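Home | Patterns | Classes | FAQ | Shop News | Contact

Frequently Asked Questions

Last updated May 7, 2021

Hi! I'm Noreen Minhas, and I write knitting patterns at my kitchen table and sell them through this site. I get a lot of the same emails, so I've put my answers in one place. If yours isn't covered, write to me anyway. I read everything, though I'm slow in December when everybody on earth is finishing a sweater for somebody's dad.

Which pattern should I start with if I've never made a sweater?

Gusta. I say this to everyone and I'm not sorry. It's knit from the top down in one piece, the yoke is plain, and you can try it on as you go. The only part that makes people write to me in a panic is picking up stitches at the underarm, where you get a little hole. Everyone gets the little hole. Leave a long tail when you join the yarn and sew it shut at the end.

If you've made a hat or two, you can make Gusta. If you've only made scarves, do a hat first so you've used a circular needle at least once.

And Nidden? It looks so simple in the photos.

I know it does! Nidden is the one with the slanted shoulders and the deep folded neck, and it does look like nothing much is going on. There are short rows in both shoulders and then more short rows across the back of the neck, and if you lose your place you have to rip back to the armhole. Laiba Tarar test knit it for me and sent me a message that was only the word "Noreen." I've rewritten that section since then and it's a lot clearer, but please don't make it your first one.

Do I really have to swatch?

Yes. I'm sorry. I skipped it for years and I own a cardigan that fits my nephew.

Cast on at least 36 stitches, knit until it's close to square, then wash it the same way you'll wash the sweater and let it dry flat. Measure in the middle, away from the edges, because edges lie. If you have too many stitches to the inch, go up a needle size. Too few, go down. If your stitches match but your rows don't, I wouldn't fuss. Most of my lengths are given in inches, so you just knit until it's long enough.

One more thing on this, because Waqas Kiani asked in class and I thought it was a great question: if the sweater is knit in the round, swatch in the round. Lots of people purl looser than they knit and a flat swatch will fool you.

What yarn can I use instead of the one you list?

Look at the weight first, then the fiber. I designed most of my sweaters in Prastow, a springy two-ply wool that holds its shape and is a bit scratchy for the first week. You can swap in pretty much any wool of the same thickness. Superwash wool will grow when it's wet (a lot, sometimes, it's alarming) so wash that swatch before you trust it. Cotton is heavy and will pull the whole thing down toward your knees. I'd stay away from it for anything with long sleeves.

Alpaca is lovely and warm and has no bounce at all, so mix it with wool if you can find a blend. 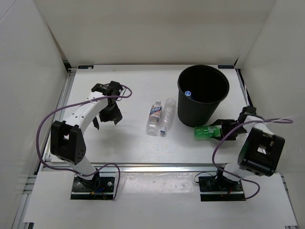

For the striped ones you can use up leftovers, and please do, it's my favorite way to knit. Just keep all the leftovers the same thickness. My own striped Gusta has yarn in it from 9 different projects and the left cuff doesn't match the right one.

How much yarn should I buy?

Every pattern has a chart by size. Go by yards and ignore the number of balls, because ball sizes are all over the place. The biggest size of Nidden takes 2,000 yards if you knit the full folded neck. If you want it longer in the body, get an extra ball from the same dye lot now. I have hunted for a matching ball six months later and it is a sad way to spend an evening.

My stitch count is off. What do I do?

First, count again after a cup of tea. If you're off by one or two in a plain section, sneak in an increase or a decrease near the side and move on with your life. If you're off by more, or you're in the middle of the raglan lines, look back at the last increase round. That's nearly always where it went. I put a marker at every raglan line, in a different color from the start-of-round marker, and Bushra Cheema taught me to leave a scrap of yarn through the stitches every few inches so there's something safe to rip back to. I use dental floss.

Can I sell sweaters I make from your patterns?

Sure, if you're knitting them yourself by hand. A tag that mentions the pattern name is nice but I won't chase you about it. Please don't share or resell the pattern itself, or photocopy it for a group. Email me if you're teaching and I'll sort out a group price.

Where's the Baloch vest?

Coming! The knitting part is done. The armhole edging was too tight in the three smallest sizes, so Gyu-bin Hwang, who checks all my numbers, sent it back to me, and he was right. I don't want to give a date and then miss it.

Do you still teach?

Yes, Tuesday evenings online, with 5 people at a time so I can look at everyone's knitting up close. Bring whatever you're stuck on. It doesn't have to be one of mine.

I lost my download link.

Check your spam folder first, then write to me with the email address you used at checkout and I'll send a fresh one. Updates to a pattern are free forever, so if you bought Nidden before I rewrote the shoulders, ask for the new version.

Sign up for the newsletter and get new pattern news in your inbox. Unsubscribe any time.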